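양치컵

양치컵은 양치할 때 입안을 헹굴 물을 담거나, 칫솔과 치약을 세워 보관하는 데 쓰는 욕실용 컵이다. 양치용 컵, 칫솔컵이라고도 한다. 세면대 상판이나 욕실 선반에 놓고 사용하며, 벽에 고정하는 칫솔걸이, 뚜껑이 있는 칫솔 보관함과 함께 대표적인 구강 위생용품 수납 도구로 분류된다.

개요

양치컵의 용도는 크게 헹굼용과 보관용으로 나뉜다. 헹굼용은 물을 받아 입을 헹군 뒤 비워 두는 컵이고, 보관용은 칫솔과 치약을 꽂아 두는 컵이다. 가정에서는 하나의 컵을 두 용도로 함께 쓰는 경우가 많으나, 위생 관리의 측면에서는 구분하여 사용하는 것이 권장된다. 전용 제품 외에 음료용 머그컵이나 유리잔을 전용하는 사례도 흔하다.

형태와 재질

가장 일반적인 형태는 손잡이가 없는 원통형이다. 손잡이가 달린 머그형은 젖은 손으로도 들기 쉽고, 내용물을 꽂은 채 옮기기에 편리하다. 보관용 제품 가운데에는 내부에 칸막이를 두거나, 구멍이 뚫린 덮개를 얹어 칫솔을 하나씩 분리하도록 한 것도 있다.

재질로는 도자기, 유리, 스테인리스강, 합성수지, 규조토 등이 쓰인다. 도자기 컵은 무게가 있어 치약과 칫솔이 한쪽으로 기울어도 잘 넘어지지 않으나, 단단한 바닥에 떨어뜨리면 깨진다. 합성수지 컵은 가볍고 파손 위험이 적어 어린이용으로 널리 쓰이지만, 표면에 흠집이 생기면 물때가 끼기 쉽다. 규조토 제품은 흡수성이 있으나 장기간 젖은 상태로 두면 변색될 수 있다.

보관용 컵의 높이는 칫솔 손잡이의 절반 정도를 받칠 수 있는 것이 적당하다. 지나치게 낮은 컵은 칫솔의 무게중심이 테두리 위로 올라가 불안정해지고, 지나치게 깊은 컵은 칫솔모가 내벽에 닿을 수 있다.

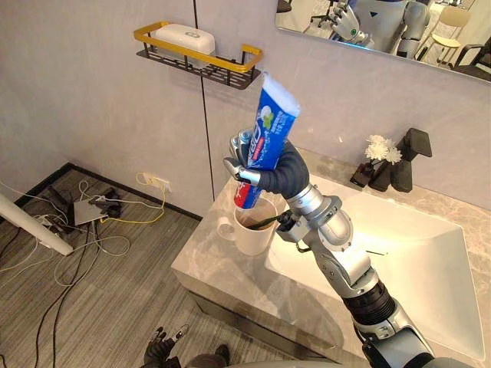

치약의 보관

튜브형 치약은 뚜껑을 아래로, 납작하게 접합된 끝부분을 위로 하여 세워 두는 방식이 널리 쓰인다. 이 방식은 내용물이 중력에 의해 입구 쪽으로 모이므로 사용이 끝날 무렵의 잔량을 짜내기에 유리하다. 뚜껑의 지름이 넓은 제품은 상판에 그대로 세울 수 있지만, 뚜껑이 좁거나 튜브가 길면 컵의 내벽에 기대어 세우는 편이 안정적이다.

치약을 컵에 넣을 때에는 뚜껑을 완전히 닫고 입구 주위에 묻은 치약을 닦아 낸다. 닦지 않은 잔여물은 컵 바닥에 굳어 얼룩의 원인이 된다. 칫솔과 같은 컵에 보관하는 경우에는 칫솔을 먼저 꽂고 반대쪽에 치약을 세우면 칫솔모가 튜브에 눌리지 않는다.

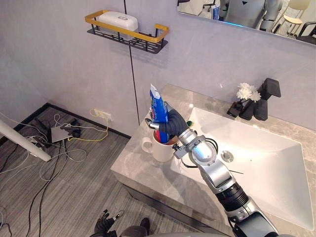

손잡이가 달린 흰색 도자기 머그와 파란색 튜브 치약. 컵 안에 칫솔이 꽂혀 있다.

배치

양치컵은 사용자의 손이 쉽게 닿되 물이 직접 튀지 않는 곳에 두는 것이 원칙이다. 상판 매립형 세면대에서는 세면볼 옆의 평평한 면이 주로 이용된다. 상판 가장자리에 지나치게 가깝게 놓으면 팔이나 수건에 걸려 떨어질 우려가 있으므로 여유를 둔다. 수전 주변에 꽃병과 같은 장식품을 두는 경우, 양치컵은 그와 떨어뜨려 놓아야 상판을 닦기 쉽다.

상판이 좁은 욕실에서는 벽 선반을 이용한다. 바닥이 살로 된 선반은 물이 고이지 않는 장점이 있으나, 바닥 지름이 작은 컵은 살 사이에서 기울 수 있다. 변기와 가까운 위치나 환기가 되지 않는 밀폐된 수납장 안은 피하는 것이 좋다.

상판의 재질도 고려 대상이 된다. 천연 대리석은 산성 세정제와 수분에 의해 광택을 잃을 수 있으므로, 컵 밑에 받침을 깔거나 사용 후 바닥의 물기를 닦는다. 유약을 바르지 않은 도자기 굽은 상판에 긁힌 자국을 남기기도 한다.

위생 관리

보관용 컵의 바닥에는 칫솔에서 흘러내린 물과 치약 잔여물이 고인다. 이를 방치하면 미생물이 증식하여 점액질의 물때가 형성되고, 칫솔 손잡이 끝부분도 오염된다. 칫솔은 흐르는 물에 헹구고 물기를 턴 뒤 칫솔모가 위를 향하도록 꽂으며, 여러 사람의 칫솔을 함께 보관할 때에는 칫솔모가 서로 닿지 않게 한다.

컵은 7일에 한 번 이상 중성세제와 솔로 안쪽 바닥까지 씻고, 뒤집어 완전히 말린다. 석회질 얼룩에는 묽힌 식초나 구연산 용액을 채워 30분간 두었다가 헹구는 방법이 쓰인다. 다만 이 용액이 천연 대리석 상판에 닿지 않도록 세면볼 안에서 작업하여야 한다. 금이 가거나 유약이 벗겨진 도자기 컵은 틈에 오염물이 남으므로 교체한다.

같이 보기

칫솔걸이
칫솔
치약
세면대
욕실 선반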